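Teleop demos in sim: how many before you retrain?
Sim and Data Collection - 5 replies

moss_lathe
Collecting demos for a tabletop task in simulation. Franka arm, parallel gripper, blue cube and a bunch of small blue blocks on a round gray table. I drive the arm with a 6-DoF mouse through the Sternero bridge at 10 Hz. I have 630 episodes and the policy still stalls on the approach. It hovers, drifts, then closes on air. 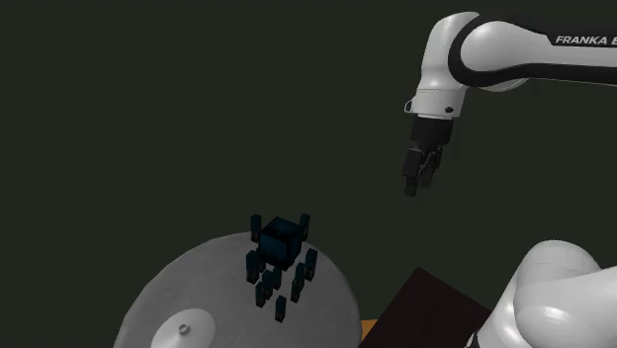 Every episode starts from the same arm pose, gripper down, fingers slightly open. Object positions are randomized. Should I keep recording or change the method?

kerbline
Change the method. 10 Hz is too low for a mouse. You get stair-step actions and long runs of zeros while you think. The policy learns the zeros. Filter out idle steps before training and see if the hover goes away.

tvo_9
Disagree on the rate. We ran 10 Hz at the Vikville lab for a whole season with no trouble. Idle steps, yes, drop those. But a fixed start pose is the bigger problem. It never sees a bad approach, so it has no idea how to get out of one.

kerbline
You had leader arms in Vikville, no? Different input, different data. A leader arm doesn't sit at zero the way a mouse does.

tvo_9
Fair. Leader arms, yes. I still say randomize the start.

moss_lathe
Idle steps were about 30 percent of the data. Stripped them and retrained. Hover is mostly gone, still misses between the close-set blocks. Will record a new batch with random starts and 5 deliberate bad approaches per layout - overshoot, back off, correct. Does anyone trim the overshoot part out, or leave it in?

kerbline
Trim it. Start the episode at the correction, otherwise you are teaching the miss.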